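The tin under Marwan Hourani's bed held 11 years of badges when he finally tipped it out in October. Some had lost their pins. A good many had rubbed against each other long enough to scratch the faces, and the ones he liked best had fared worst.

"I'd always thought of them as tough little things," he says. "Then I saw the colour coming off."

Hourani runs the swap table at Plovard, a second-hand bookshop, and his collection now stands at 368. He keeps the large ones pinned to felt. The round cartoon badges go into flat plastic organizers, the sort sold for fishing tackle or beads, with a lid that folds right back so everything can be reached at once.

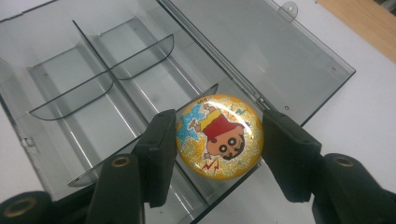

A glittery yellow cartoon badge and an open organizer box in smoky-grey plastic.

He sorts by colour first and by character second - a system he admits suits him and not many others. Glitter finishes get their own compartments. Before anything goes in, he wipes the face with a soft dry cloth and checks the back for rust.

See-through boxes cost a little more, but he can find a badge without opening five lids. He stores them flat, away from the window, with a paper label on the short end.

The swap table runs from 30 minutes before closing. Badges in poor shape are welcome, and Hourani keeps a jar of spare pins behind the counter.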